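Chapter 7
Bin Picking and the Work Around It

Learning objectives

After reading this chapter, you should be able to:
- distinguish structured, semi-structured and random bin presentation
- identify the tasks that remain with people when a picking station is automated
- explain how fault recovery time affects staffing
- draft a revised job description for a station operator

7.1 Introduction

Chapter 6 dealt with parts that arrive in a known position, on a tray, a pallet or an indexed conveyor. Much of the material handled in a plant does not arrive this way. Castings, hand tools, returned goods and offcuts come in bins, in whatever position they happened to land. For many years the standard method of emptying such a bin was a person standing beside it.

Automating this work changes the station in two respects. The first is mechanical and is covered in Sections 7.3 through 7.6. The second is the division of labor. A manual picker finds the item, grasps it, turns it over, judges its condition and puts it where it belongs, usually without separating these steps. A robot cell has to separate them, and each step must be assigned to the arm, to the vision software or to a person. Assignments made by default tend to be poor ones.

7.2 Opening case: the returns room at Frandsen

Frandsen rents out maintenance tool kits. Kits come back incomplete and mixed, and their contents are tipped into bins for sorting. Before the change, two sorters worked each shift. Their supervisor, Hjørdis Wikström, kept a paper log of damaged tools, which the sorters filled in from memory at the end of the shift.

In August the company put one sorting line under the control of Fludeck, a scheduling and vision package. The line was sized for 186 picks per hour. The headcount did not change. One sorter, Oranuch Wattanapong, moved to exception handling: items the gripper refused, items the software could not name, and items jammed against a wall of the bin. The other, Chanida Inthanon, took over bin preparation and the final check.

Three effects were recorded during the first quarter of operation.

Lifting and reaching decreased. Attention work increased. An exception handler may wait several minutes and then have to make two decisions in quick succession, a pattern that both sorters rated as more tiring than steady picking.

Damage reporting moved from the end of the shift to the moment of the pick. The paper log was withdrawn. Wattanapong objected that the new form had no field for wear that did not yet count as damage, and a free-text field was added.

Training needs were underestimated. The project plan allowed for instruction in the operator screen only. Clearing a fault also required knowledge of safe entry, cable routing and gripper inspection, and until this training was given every stop was referred to the maintenance desk.

Figure 7.1 shows bin picking with mixed contents. Note the differences in length, thickness and surface among the items, and the position of the gripper relative to the bin walls.

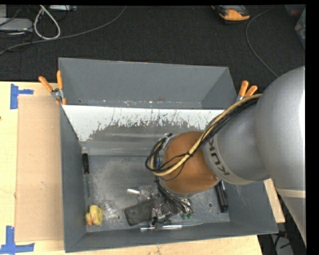

Figure 7.1 Robot arm reaching into an open metal bin. Contents include a screwdriver and a yellow rubber duck.

Items lying along a wall or beneath other items raise the exception rate discussed in Section 7.4. So do shiny surfaces, which can return unreliable depth readings.

Key terms: random bin presentation, exception rate, recovery time, safe entry

Before you read on

1. List every judgment a manual picker makes between seeing an item and setting it down. Mark those you would leave with a person.
2. Wikström's plan kept both sorters. What information would you need before deciding whether a second line could share one exception handler?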